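Workshop notebook, Tuesday, after lunch

Second go at the sorting bin and I'm so much happier with it! The gray bin is back on the pale wood table, with an orange-handled spring clamp on each side. Si-woo wanted screws. I still vote for clamps, they come off in a second and we keep changing our minds about where the bin goes.

Checked the sloped metal panel while I was at it. The coating is badly worn along the lower part and there are dark scratches running down from the top, but I ran a rag over it and nothing snagged, so it stays. The tape at the left end of the bottom seam is all crumpled and wants replacing. Seul-gi says there's a fresh roll in the Sullow drawer (I looked, couldn't find it, will look again).

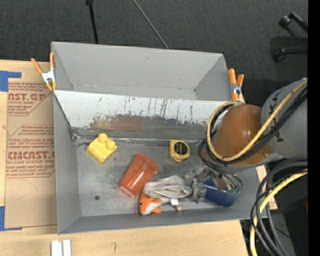

Picked the small set for this week out of the big Edometti crate, and I love how different they all feel in the hand. The yellow toy block is the easy one, nice flat sides and studs to get a fingertip on. The orange-red cup is my favorite. Stand it up and it's no trouble, lay it on its side and it rolls off wherever it likes, 5 tries out of 15 this morning before I got it to settle where I wanted. Tape measure: good weight, rounded corners, slides further than you'd think on that floor.

The rope is the real puzzle. I folded the off-white braid into long loops and it kept its shape better than the old cotton stuff, but pick up one loop and you get the others too. Si-woo thinks a stitch through the middle would tame it. Maybe, though then it's a different object and we'd have to say so on the sheet.

Plush fish is staying in. Orange and white, squashy, impossible to be in a bad mood around.

To do:
- new tape on the seam
- ask Heo about a spare cup, same size
- copy the item list into the Cukesent binder, page 9
- try the rope in 2 shorter bundles, see if Seul-gi likes that any better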